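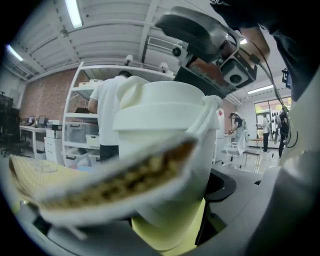 *Slide 1: takeaway cup, white lid*

Opening. Thank Wanting Xu for the slot. Say the talk runs until the break, questions at the end.

**Slide 2 – where the numbers come from**
- Cup return pilot at the Harnik campus, started in September
- 2,023 drinks sold to go over the pilot
- Read the number out, it's small on the slide

**Slide 3 – deposit or discount**
- Harnik tried the discount first. Few people brought a cup.
- Switched to a deposit. 61 percent of borrowed cups came back within 5 days.
- Pause here. Someone will ask about the rest – most came back later, we stopped tracking at two weeks.

**Slide 4 – washing**
- Arkton dishwasher takes 80 cups a load
- Lids are the slow part. They trap water and have to be dried by hand.
- Friday afternoons were the worst, no clean cups left by 3

**Slide 5 – cost**
- Skip if short on time
- Staff hours cost more than the cups did

Last slide: contact details, link to the spreadsheet. Leave it up during questions.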